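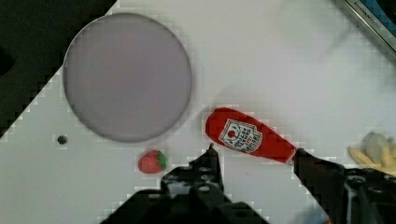

Ticket 2238
Subject: White dining table rocks when anything is set near the corner
Product: Tolbridge table, white top
Status: Resolved

Opened by customer, 8:10 a.m.
Hi Giltgate team! First, I love this table. The smooth white top makes every plate look great, and it wipes down in seconds. My trouble is a wobble. If I put a big dinner plate so it hangs a little past the edge, the whole top dips, and round things like strawberries start rolling. Ketchup bottle too, once. I've tried turning the table and it does the same thing in both spots.

Support reply, 9:25 a.m.
Thanks for writing in, and so glad you're enjoying it! Could you try two quick checks?
1. Clear the top, press down on each corner in turn, and write down which one moves.
2. Look under that corner and tell us if the foot is touching the floor.
Please don't tighten anything yet.

Customer, 12:40 p.m.
Did both. Only one corner moves, the one by the window. The foot touches the floor fine! But there's a gap between the leg and the underside of the top, and I can slide a piece of card 85 mm into it before it stops.

Support reply, 1:15 p.m.
Great find — the card test is a big help. The foot is fine, so leave it alone. It sounds like the corner bracket has worked loose. Flip the table onto a blanket, back both bracket bolts out a full turn, push the leg square into the corner, then tighten them a little at a time, going back and forth. Kowalchuk brackets bend if one side gets all the force, so go easy.

Customer, 6:50 p.m.
It worked!! One bolt was only hanging on by a couple of threads. Took me around 2 songs on the radio, plus the time to find the hex key. I set the table again and leaned on every corner. Solid as can be, and the strawberries stay put now, which my breakfasts will appreciate.

Support note
Cause: loose bracket bolt. No parts sent. Customer asked if Pistico felt pads fit the feet; told them yes, the small size. Check the bolts again in December.
Closed.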